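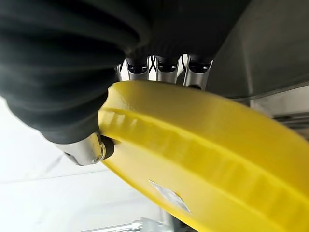

Why does bread dough need a second rise?
The first rise builds flavor, and the second one puts back the gas you squeezed out while shaping. Skip it and you get a tight, heavy loaf.

Week 2 handout, Fullthorpe Evening Baking

I get asked that every single term, so it goes at the top now! For our plain loaf we use 400 grams of bread flour and 285 grams of water, plus salt and yeast (bring your own apron, I only have two spares). After shaping, I give it 60 minutes under a towel, then poke it with a floury finger. If the dent fills in slowly, it's ready for the oven. If it springs right back, go have a coffee and try again.

For next week, please read the pages on rye and bring a loaf you baked at home, even a flat one. I love the flat ones.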